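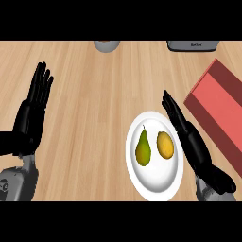

Simulated view: black robot hand over the wooden tabletop

Ticket 3901 — Course registration, places shown wrong after department merge
Status: open, waiting for reply from Registry
Opened by: Gunārs Rozīte, Faculty Office
System: Kekarel (student records), Zillach (timetable)

May 11, 2024, first entry

Since the two departments were joined into one school, the registration page in Kekarel shows 22 courses as full. In Zillach the same courses have free places. Students write to us every day and ask why they cannot register. I have checked that it is the same in two browsers and also on the computer in the library.

What I tried:
Logged out and in again. No change.
Cleared the saved pages. No change.
Opened the course as administrator. The limit is shown as 12 for every one of these courses, also for the big lectures in the Pärn building.

I did not change the limit by hand. I am not sure if the night transfer will write over it.

Reply from Systems

Thank you for the clear report. Please do not edit the limits yet. The number 12 is the default value when a course has no room connected to it. Can you tell us if the courses have the old department code or the new one?

Second entry, G. Rozīte

All of them have the old code. The courses with the new code are correct. I compared with the list which the Dean's office sent us, and there the new code is used everywhere, so I think the list was loaded only partly.

Reply from Systems

We found the import log. The file had 3,901 lines and the import stopped at line 1,926, with no error message. We ran the rest in the test system and the limits came out right. Before we do it in the live system, Registry must confirm the new codes.

Third entry, G. Rozīte

I have written to Registry. Two more things, please:

1. Some students were put on a waiting list by mistake. Will they keep their order when the limit is corrected? They should not have to apply again.
2. The Skinex export for the accreditation report takes its data from the same table. It is due in July — I would prefer not to send wrong numbers to the ministry.

Reply from Systems

1. Yes, the order is kept by time of request.
2. Please wait with the export until this ticket is closed.

Fourth entry, G. Rozīte

Understood. No answer from Registry yet. I will ask them again tomorrow morning.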